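Paper cups, patience and a pair of grippers: tips for teaching by hand

If you like a small, satisfying job, try showing a robot how to handle paper cups! You take a gripper in each hand, do the task yourself, and the arms learn from your movements later on. It sounds like play, and for the first ten minutes it is. After that you find out how many little habits your own hands have — and how many of them you never meant to pass on.
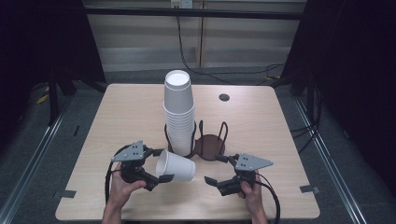 Jussara Bezerra

Start with the table. Clear away everything that isn't part of the task, then mark where the holder goes so you can put it back in the same spot between takes. Once you have a good set from that spot, shift it a little on purpose. A robot that has only ever met a cup holder in one place gets dreadfully confused when somebody nudges it.

Paper cups are wonderful to practise with because they tell you straight away if you squeeze too hard. Close the jaws slowly, stop when the cup is held, and leave it there. I keep my dented ones in a bag for paint and seedlings, so nothing is wasted.

Try both ways up, too. A stack with the bases upwards wants a different grip from one with the rims upwards, and I record them as separate tasks with separate names. Mixing the two in one folder cost me most of August (never again!).

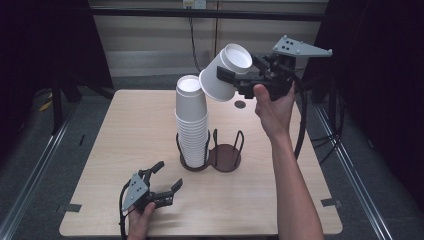

One cup in the right gripper, with the left open and waiting by the front edge.

Give the idle hand a home. Mine used to wander about while the other one worked, and the Rastent arms copied the wandering beautifully. Now I pick a resting place near the front of the table and go back to it every time.

Sort your cables before you begin. Let them fall to the outside of each wrist, with enough slack for a full reach, and do one slow practice run to see if anything tugs.

Nested rims love to cling. If two cups come away together, finish the movement calmly, put them down and mark the take as a spare. Don't shake them apart in the middle of a recording, unless shaking is what you want to teach.

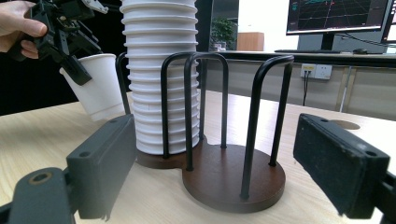

Short sessions suit me best. I do 2 sets before tea and stop as soon as my thumbs get tired, as tired thumbs make jerky takes. My first cup task came to 300 good takes and I was thrilled with it, though a friend at Quintana swears by 1000 for anything with two hands. Begin with the smaller number, see what the arms make of it, and add more of whichever bit they fumble.

Last one — wipe the finger pads at the start of each session. A soft dry cloth does the job.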